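Osuner halts simulated kitchen trials after force limit fault

March 2018

Osuner has stopped its tidying trials on the Herath simulator, having found that the software's force limit was never switched on. The aim was to show that a ceiling-mounted arm could put away crockery and groceries without hurting itself or anything near it. The company says 442 runs were completed. What they prove is another matter.

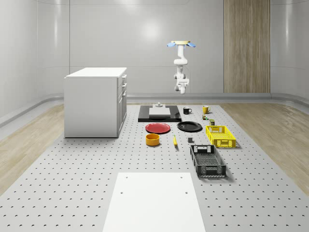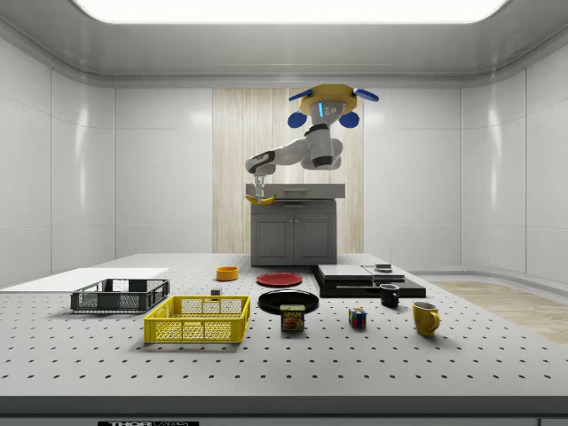 Rendered views of the test room, with the arm's gripper empty in the first and holding a banana in the second.

What went wrong

The limit is meant to freeze the arm when it pushes too hard against something. A settings file supplied by Culline, who built the room model, left the value blank, and Herath read the blank as "no limit". No warning came up. In 229 of the runs the arm pressed harder than the safety plan allows and simply carried on, and the runs were marked as passes all the same, as the scoring looked only at where the objects ended up.

Osuner calls this "a reporting issue". We would call it a safety check that did not exist. The fault came to light when an engineer opened 17 of the logs by hand for a different reason, and it is fair to ask how long it would have sat there otherwise.

What happens next

Culline has sent out a corrected file and Herath will now refuse to start if the value is missing. Osuner wants to repeat the full set and move to a real arm in June. Astance, which is paying for the work, has asked for 5 deliberate collisions to be included, with the stop shown in the log each time. We have asked to see those logs and have not had a reply.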